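Chapter 5
Feeding Plants That Live in Pots 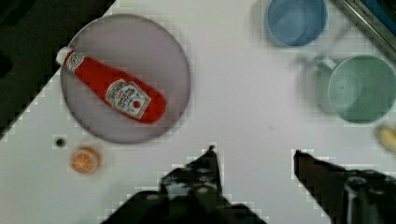
Why pots run out of food

I killed my first potted rose with kindness, and my second with neglect, and I learned a good deal more from the second one. It sat by the back door at Innes, in a nice deep pot, and it bloomed its heart out until the end of June. Then the leaves went pale from the bottom up and it simply stopped. I had watered it every single day. What I hadn't done was feed it, not once, and all that watering had been rinsing the goodness out through the hole in the bottom.

A rose in the ground can send its roots off looking for something better. A rose in a pot has whatever you gave it on planting day, and most bagged potting mixes hold enough food for a couple of months at best (check the bag, because some hold hardly any). After that you're the one running the kitchen!

In this chapter we'll look at what plants in pots need, when they need it, and how to tell when you've overdone it. I'm going to keep the chemistry light. You'll meet the three letters N, P and K, which stand for nitrogen, phosphorus and potassium, and you'll need to be able to read them off a label. That's most of it.

Terms to learn in this chapter

slow-release fertilizer
liquid feed
leaching
salt buildup
top dressing

A tale of two benches

When I was working at the Grotwood nursery we had 531 potted shrubs on two long benches, and the benches were fed differently. The left one got slow-release pellets mixed into the top of the soil in March. The right one got liquid feed from a can every week, which was my job, and a wet one. By early summer you'd have had trouble telling them apart. By late summer the right-hand bench was ahead, but only in the weeks when I'd kept up with it. I missed two feeds in a heat wave and the new leaves showed it.

I still use both methods at home - pellets in spring for everything, then liquid feed on top for the greedy ones like roses, clematis and anything I'm trying to push up a trellis. My notebook for 16th June says "Wurkau pots, first liquid feed, should have started sooner," and I've written some version of that nearly every year since.

How much is too much?

Go easy. If your plant has brown, crispy leaf edges and a white crust on top of the soil, it has probably had too much fertilizer, and more won't help. Set the pot somewhere it can drain and run plain water through it slowly until plenty has come out the bottom. Let it drain, then do it again. Leave off the feed for a few weeks and watch the new growth, as the burned leaves won't turn green again.

And never feed a bone-dry pot. Water first, wait a while - I usually go and deadhead something - and then feed.

Before you read on

Find a bag or bottle of plant food, at home or in a store, and copy down the three numbers on the front. Keep them handy, as we'll be using them in the next section, starting with the first number and what it does to leaves.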